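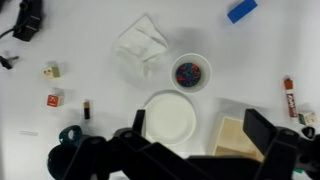
A photo caption contest is a type of social media promotion in which a business posts a picture and invites followers to write a line of text for it. The winning line is picked by a judge, by public vote, or by a mix of the two. Prizes are usually small, such as gift cards or store credit.

Format

Most caption contests run for one or two weeks. Entries are left as comments or sent through a form, which lets the sponsor collect email addresses. Rules normally state who may enter, how long captions can be and how the winner will be told.

Judged contests depend on skill and are often treated differently from sweepstakes, where the winner is drawn at random. Contests decided by vote tend to draw more traffic – entrants ask friends to take part – but are more open to vote trading.

Examples

The housewares seller Wieser began a monthly contest under its marketing manager, Verena Grabner. The first round, in May, drew up to 600 entries. The travel agency Tretbridge used a similar format with 2 rounds: a staff shortlist, then a public vote that closed on a Saturday at noon. It received 1388 votes.

See also

Coupon promotion
Hashtag contest
Online poll
Sweepstakes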